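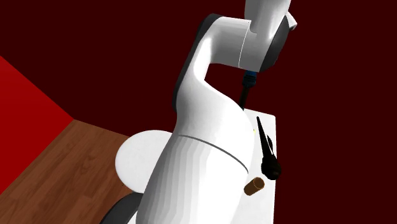
Figure 4. White arm, upper link and joint (rendered view).

Print this page | E-mail this page

Section 4: Setting Up a Candidate Pledge Campaign

This section covers the creation of a pledge campaign in Vurkness, from the first draft of the pledge text to the close of polls. It assumes that the site is installed, that you have an editor or administrator account, and that at least one district list has been loaded as described in Section 3.

A pledge campaign consists of a pledge text, a list of candidates, a public results page and a closing time. All four must be present before the campaign can be published.

4.1 Creating the campaign

1. Sign in and open Campaigns > New.
2. Enter a title. The title appears on the public page and in the subject line of every message sent to candidates.
3. Select the election type: local, state or federal. The type controls which district lists are offered in step 5 and cannot be changed after the campaign is published.
4. Paste the pledge text into the Pledge field. The limit is 500 characters, including spaces. Text over the limit is rejected and is not shortened automatically.
5. Select one or more district lists. A single campaign may cover up to 46 districts.
6. Click Save Draft.

Note: Once the first candidate has signed, the pledge text is locked. To correct a spelling error after that point, use Amend Text, which asks every signed candidate to confirm the new wording. Candidates who do not confirm stay listed under the old wording.

4.2 Loading the candidate list

1. Export the list from your election office as a comma-separated file. Column headings must match those in Appendix B.
2. Open the draft campaign and choose Candidates > Import.
3. Review the preview table. Rows with a missing e-mail address are marked in yellow and can still be imported. These candidates will appear on the public page as "Not contacted."
4. Click Import.

Importing a long list takes roughly 6 minutes on a standard plan. Leave the browser window open until the status line reads Complete.

Caution: Do not import the same file twice. Vurkness matches candidates by name and district together. A candidate entered as "J." in one file and under a full first name in another will be created as two records, and each will receive an invitation.

4.3 Sending invitations

1. Choose Messages > Invitation. A default message is supplied; edit it as needed, but keep the link code in double brackets.
2. Send a test message to your own address and follow the link.
3. Set the send time. Messages are released in batches of 34.
4. Click Schedule.

Returned messages are listed under Messages > Failed. If the Diketis mail connector is in use, failed messages are shown in the Diketis panel and the Vurkness list remains blank.

4.4 Recording pledges by hand

Some candidates reply by letter or at a public forum. To record such a pledge, open the candidate record, select Add Pledge, choose a source and attach a scan or a link. A pledge without a source can be saved but is not shown to the public.

A withdrawn pledge is never deleted. Select Withdraw and enter the date of the request. The public page then shows both entries.

4.5 Closing the campaign

1. Open Campaigns > Settings > Closing.
2. Enter the time at which polls close, for example 8:00 p.m.
3. Check the time zone. For districts that span two zones, such as the Dukelel sample district, use the later one.
4. Click Confirm.

At the closing time the sign form is removed and the totals are frozen. Pledges by hand can still be added for one hour by an administrator only.

Caution: The closing time can be moved earlier but not later. If a polling place is ordered to stay open, open a support request before the original time has passed.

Related topics
Section 3: Loading District Lists
Section 5: Public Results Pages
Using the Chien Theme with Vurkness
Appendix B: Column Headings
Release Notes, August

Contact support | Copyright Vurkness. All rights reserved. | Back to top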